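Esstisch Geltdale, rund, schwarz hochglänzend

Startseite / Wohnen & Essen / Tische / Runde Tische

Artikelnummer 1342
Preis: 579 Euro inkl. MwSt., zzgl. Versand
Lieferzeit: 4 Wochen
Ausführung: Schwarz hochglänzend
Auch erhältlich in: Schwarz matt, Cremeweiß matt

In den Warenkorb | Auf die Merkliste | Frage zum Artikel stellen

Beschreibung

Es gibt Tische, die stehen bei uns im Laden und werden jeden Tag von irgendwem gestreichelt, und der Geltdale gehört ganz eindeutig dazu. Die Leute kommen herein, wollen eigentlich nur nach einer Lampe schauen oder nach einem Hocker fürs Bad, und dann bleiben sie mit der Hand auf dieser schwarzen, spiegelglatten Platte liegen und fragen, ob man an so etwas denn auch essen kann. Ja, kann man! Wir tun es selbst seit Jahren, denn in unserer kleinen Küche hinter dem Verkaufsraum steht seit dem ersten Tag ein Geltdale, und daran wird gefrühstückt, gerechnet, ausgepackt, Kuchen verteilt und im Advent auch gebastelt.

Gebaut wird der Tisch von der Werkstatt Ambrosio, mit der wir schon lange zusammenarbeiten und deren Stühle viele von Ihnen kennen. Die Platte ist rund, mit einer breiten, weich geführten Kante, an der man die Unterarme ablegen kann, ohne dass es nach einer Weile drückt. Gerade diese Kante hat uns damals überzeugt. Bei vielen lackierten Tischen ist sie scharf abgesetzt, und wer einmal einen langen Abend mit Freunden daran gesessen hat, der weiß, wie die Handgelenke danach aussehen.

Der Lack wird in mehreren Schichten aufgetragen und zwischendurch geschliffen, am Ende poliert. Das dauert, und deshalb bitten wir bei diesem Modell auch um ein wenig Geduld mit der Lieferung. Dafür bekommen Sie eine Fläche, in der sich am Abend die Kerzen spiegeln und am Morgen der Himmel vor dem Fenster. Es ist wirklich ein Vergnügen, darauf den Tisch zu decken, selbst wenn es nur Suppe gibt.

Für wen der Tisch gedacht ist

Der Geltdale passt in Küchen und Essecken, in denen ein rechteckiger Tisch immer irgendwie im Weg stünde. Vier Personen sitzen bequem, und wenn Besuch kommt und man sich ein bisschen mag, rückt man eben zusammen. Durch den Mittelfuß stößt niemand mit dem Knie an ein Tischbein, was vor allem die Großen unter unseren Kunden sehr zu schätzen wissen. Kinderstühle mit breitem Gestell lassen sich ebenfalls heranschieben, das haben wir mit dem Modell Tronumport ausprobiert, das wir auch im Sortiment führen.

Wer sich unsicher ist, ob Schwarz nicht zu viel wird: Legen Sie doch einmal eine dunkle Decke in der passenden Größe auf den Boden, dorthin, wo der Tisch stehen soll, und lassen Sie sie ein paar Tage liegen. Wir schicken Ihnen auch gern ein Lackmuster zu, das Sie neben Ihre Stühle und vor Ihre Wand halten können. Die Muster sind kostenlos, wir freuen uns nur, wenn sie irgendwann wieder zurückkommen.

Technische Angaben

Form: rund, mit Mittelfuß
Oberfläche: mehrschichtig lackiert, poliert
Kante: breit, abgerundet
Sitzplätze: 4
Fußplatte: Stahl, schwarz pulverbeschichtet
Bodengleiter: Filz, zum Nachkaufen in unserem Ersatzteilregal
Montage: Platte und Fuß werden getrennt geliefert, Schrauben und Schlüssel liegen bei
Garantie: 18 Monate auf Lack und Verbindungen, die gesetzliche Gewährleistung bleibt davon unberührt

Aufbau

Bitte packen Sie den Tisch zu zweit aus. Die Platte liegt mit der schönen Seite nach unten auf einer Vliesdecke, und diese Decke sollten Sie beim Aufbau unbedingt darunter liegen lassen. Erst wird das Kreuz auf die Unterseite geschraubt, dann die Säule, dann die Fußplatte. Ziehen Sie alle Schrauben zunächst nur mit der Hand an und erst ganz zum Schluss mit dem Schlüssel, sonst steht die Säule am Ende schief und man fängt noch einmal von vorne an (wir sprechen da leider aus Erfahrung). Zum Umdrehen fasst man die Platte an zwei gegenüberliegenden Seiten, nie am Fuß.

Auf dem Lack liegt bei der Lieferung eine dünne Schutzfolie. Die dürfen Sie gleich nach dem Aufstellen abziehen, am besten langsam und in flachem Winkel.

Pflege im Alltag

Ein weiches, leicht feuchtes Tuch und danach ein trockenes, mehr braucht die Platte im Normalfall nicht. Fettfinger gehen mit einem Tropfen Spülmittel weg. Scheuermilch, Schmutzradierer und die raue Seite vom Schwamm bleiben bitte im Schrank. Heiße Töpfe gehören auf einen Untersetzer, und auch unter Keramik mit unglasiertem Boden legen Sie lieber ein Deckchen oder ein Stück Filz. Einmal im Jahr, wir machen es immer im September, wenn die Gartenmöbel ohnehin eingeölt werden, darf der Tisch mit der Politur von Jadthorpe behandelt werden. Ganz wenig davon aufs Tuch, in kleinen Kreisen verteilen und gründlich nachreiben.
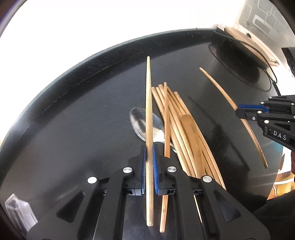
Schwarzer Hochglanz ist eine ehrliche Oberfläche, und wir möchten, dass Sie das vor dem Kauf wissen und nicht erst hinterher. Staub sieht man früher als auf geölter Eiche, und im Gegenlicht zeigt sich mit der Zeit auch die eine oder andere Spur vom Gebrauch. Am ehesten passiert das am Rand, wo Armbanduhren, Gürtelschnallen und Stuhllehnen anstoßen: kleine helle Macken und feine Kratzer wie auf dem dunklen Streifen entlang der Tischkante, dazu manchmal eine ganz zarte Linie aus hellen Strichen. Mit solchen Spuren kann man wunderbar leben, finden wir. Die feinsten lassen sich mit der Politur etwas mildern, tiefere Macken bleiben, und wer sie gar nicht sehen mag, nimmt besser die matte Ausführung in Cremeweiß. Löffel und Essstäbchen dürfen Sie übrigens gern direkt auf die Platte legen, Holz auf Schwarz sieht ohnehin besonders hübsch aus. Nur hin und her schieben sollte man Metallbesteck nicht, da hilft ein Bänkchen oder eine gefaltete Serviette.

Häufige Fragen

Kann ich die Platte einzeln nachbestellen?
Ja, für alle drei Ausführungen. Schreiben Sie uns bitte die Artikelnummer dazu, dann fragen wir den aktuellen Preis in der Werkstatt an.

Verträgt der Lack direkte Sonne?
Am Fenster darf der Tisch stehen. Rücken Sie Schalen und Vasen aber ab und zu ein Stück weiter, damit sich keine Ränder abzeichnen.

Geht der Tisch auch für den Balkon?
Leider nein, auch nicht unter einem Dach. Feuchtigkeit und Frost mag er gar nicht.

Gibt es eine Einlegeplatte?
Für den Geltdale nicht, die runde Form lässt das mit dem Mittelfuß nicht zu.

Nehmen Sie den alten Tisch mit?
Bei Lieferung mit unserem eigenen Wagen gern, wenn Sie es bei der Bestellung dazuschreiben. Die Spedition darf es nicht.

Beratung

Fragen zum Geltdale beantwortet Ihnen Maricel Espiritu, telefonisch oder per Nachricht über das Kontaktformular. Schicken Sie ruhig ein Foto Ihrer Essecke und die ungefähren Maße mit, dann lässt sich leichter sagen, ob rundherum noch genug Platz für die Stühle bleibt. Im Laden steht der Tisch in Hochglanz und in Cremeweiß, die matte schwarze Ausführung haben wir als Muster da.

Preise und Lieferzeit Stand 6. Mai 2020

Dazu passt

Kinderstuhl Tronumport
Politur Jadthorpe für lackierte Flächen
Filzgleiter, selbstklebend
Stuhl Ambrosio mit Sitzkissen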